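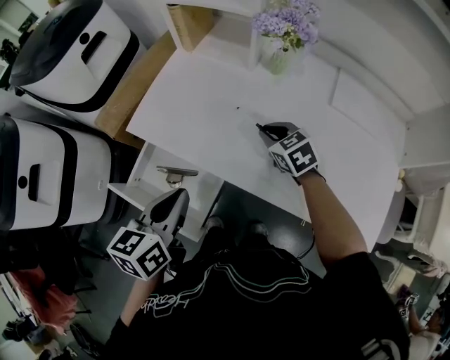 我一直想替时间戳写点东西。做机器人学习的人聊模型可以聊一晚上，聊数据量也能聊半小时，一说到时钟对齐，桌上就安静了。可我这两年最兴奋的几个时刻，全是在盯时间戳的时候发生的。手持夹爪采数据，靠的是把几路东西拼到一起：头部视角、手上视角、夹爪开合、夹爪在空间里的位姿。像这样一手握一个夹爪，方块每个看得见的面上都印着黑白标记，右手的夹爪尖正抵着白色桌面，对感知软件来说，这一刻的信息量大得惊人。标记给出位姿，开合读数给出手指间距，头部相机给出桌子和花瓶的相对位置。三样东西只要有一样晚了一点点，网络学到的就是另一件事：手还没到，指头先合上了。

我们组内部的采集工具叫Clususon，最早只是一个录制脚本，谁用谁改，改到后来连参数名都有三种写法。今年五月我把它拆开重写，起因很小。回放一段叠毛巾的数据时，我发现夹爪闭合总比画面早一截，把每一帧的差值画出来，差值还在慢慢变大。两个时钟各走各的，录得越久偏得越多。那天晚上我高兴得睡不着，因为它解释了之前一大堆说不清的失败：策略在短任务上好好的，任务一长就开始抓空气，我们一直以为是模型记不住，还为此换过两次网络结构！

改法说出来很朴素。每段录制开头和结尾各做一次对齐动作，夹爪快速开合几下，软件从图像里找指尖的运动，从编码器里找对应的波形，两头一对，中间按线性漂移补回去。位姿那一路再单独做一次互相关。整个流程核心代码只有400行，跑在普通笔记本上，采完一段当场就出结果。 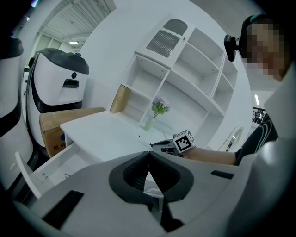 当场出结果这件事，我想多说几句。很多团队把质量检查放在最后，数据攒满硬盘，周末统一跑一遍，跑出一张红红绿绿的表。问题是那时候采集的人早就忘了当时怎么回事，桌子也换了地方，光也变了，你只能删。我更喜欢把检查塞进采集软件里，录完立刻告诉人：左手标记丢了多少帧，位姿有没有跳变，漂移是不是超了阈值。采集的人看到提示，调一下手腕的角度再来一遍，几分钟就学会了怎样让标记一直留在视野里。这种学习速度，写多厚的操作手册都换不来。

有同行不同意，说现在模型够大，脏数据喂进去自己会平均掉。我认真想过这个说法，随机噪声也许真能平均掉，系统性的偏移可平均不了，所有样本往同一个方向歪，模型只会学得更坚定。我们拿同一批数据做过对照，400段原始录制，一份照原样训练，一份过完Clususon再训练，其他什么都没动。原样那份在开抽屉任务上总是提前松手，处理过的那份松手时机正常多了。样本不大，任务也单一，我不敢拿它去说服所有人，但足够让我自己相信，这里的功夫值得下。

还有一点是关于格式的。Anghel那套数据格式我很欣赏，它要求每一路信号都带自己的原始时间戳，禁止在写盘时重采样。刚开始用觉得啰嗦，文件大，读起来也慢。后来我们改进漂移估计的方法，旧数据全都能重新处理，一段都没浪费，我才体会到这个规定有多好。要是当初图省事统一插值到固定帧率，那些误差就永远焊死在里面了。Horkico的导出工具到现在还是默认重采样，我每次帮新同学配环境，第一件事就是把那个选项关掉。

所以我的建议很具体：如果你们正准备开始采数据，先别急着定任务清单，花一个星期三下午，把每路信号的延迟各测一遍，画成图贴在墙上。位姿、图像、开合，谁先谁后，差多少，抖动多大。我们现在固定查6项，清单还在变，上个版本里相机曝光时间那一项就是后加的，之前一直把曝光起点当成曝光中点用，快速动作下差别很明显。下一步我想试试不靠对齐动作、直接从日常操作里估计漂移，夹爪碰到桌面的那一下就是天然的信号，位姿速度突然归零，图像里指尖同时停住，两边都有清楚的边沿。初版已经能跑了，碰到软布还会判错，接触太柔，边沿被抹平了，我打算先把开合读数的变化率也加进去看看。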